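Oiling a wooden worktop: how often is enough

The tin of Clarix says to recoat every 3 months. I have kept to that for two winters and now think the interval matters less than the thickness of the coat. 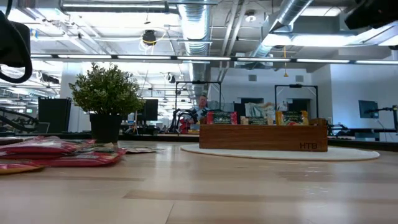
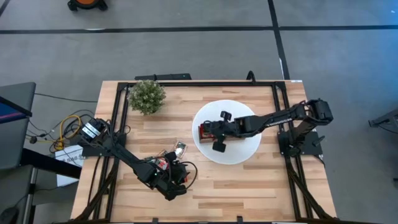
A thick coat stays tacky. Oil cures by taking up oxygen, and the surface skins over before the layer under it has set. My present method is 100 ml split over 2 thin coats, each wiped off after 15 minutes – set a timer – with a night between them. Sand lightly along the grain first, never across it.

Leave the top alone for 7 days before any wet cloth goes near it. Water marks made in the first week went deep enough to need sanding again. Oily rags should be dried flat outdoors, as they can catch fire when bundled.

Recent posts
Descaling the Culmont kettle
Wevura hinges, refitted
Draughts under the back door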